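Signed book prize from a launch giveaway -- never turned up, what now?

Posted in Books & Authors > Contests and Giveaways

Won a signed paperback in the Covska launch giveaway back in March. Got the email, sent my adress the same night, then nothing. Wrote twice to the publisher (Prelluron), one auto reply. The author's newsletter is still running new contests so somebody's home. Is it rude to go to the author direct? Don't want to look greedy over a free book but I was really looking forward to it. I'm in Hobart if that matters, contest said open worldwide.

-- tassie_reader

3 replies

Lionel Kettle
Not rude. Authors usually want to know. Most of them never see the mailing list for prizes, the publicist does that and publicists change jobs. Reply to the newsletter itself, keep it short -- date of the winning email, name of the contest, your postal address again. Paste the original email underneath, don't attach it. I waited 17 weeks for one once and it had gone to my old flat. Check which address you gave them, worth a look before you write.

bookmoth50
same thing happend to me with a different one, never got it. gave up. overseas postage is dear and they just dont bother

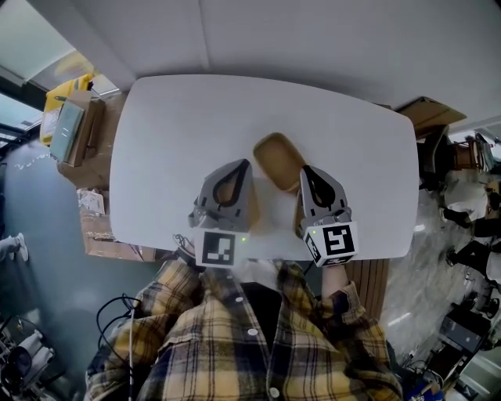
Nazar Maksymiv
Monday, December 10, 2018

I run giveaways for a small press (Polishchuk, mostly crime and a bit of fantasy) so from the other side of it. We post signed copies in batches, more than 50 at the busy end of the year, and overseas ones go last. March to now is too long though. Something's gone wrong.

Lionel's right about the newsletter. Also look at the contest rules page if it's still up, there's often a separate contact for prizes at the bottom. Ours is run through Skoto and the prize address isn't the same as the general one, people miss it all the time. Give them 5 working days then try again.

If the signed ones are all gone ask for a signed bookplate. Goes in an ordinary envelope, costs next to nothing to send overseas, and you can stick it in any copy you like.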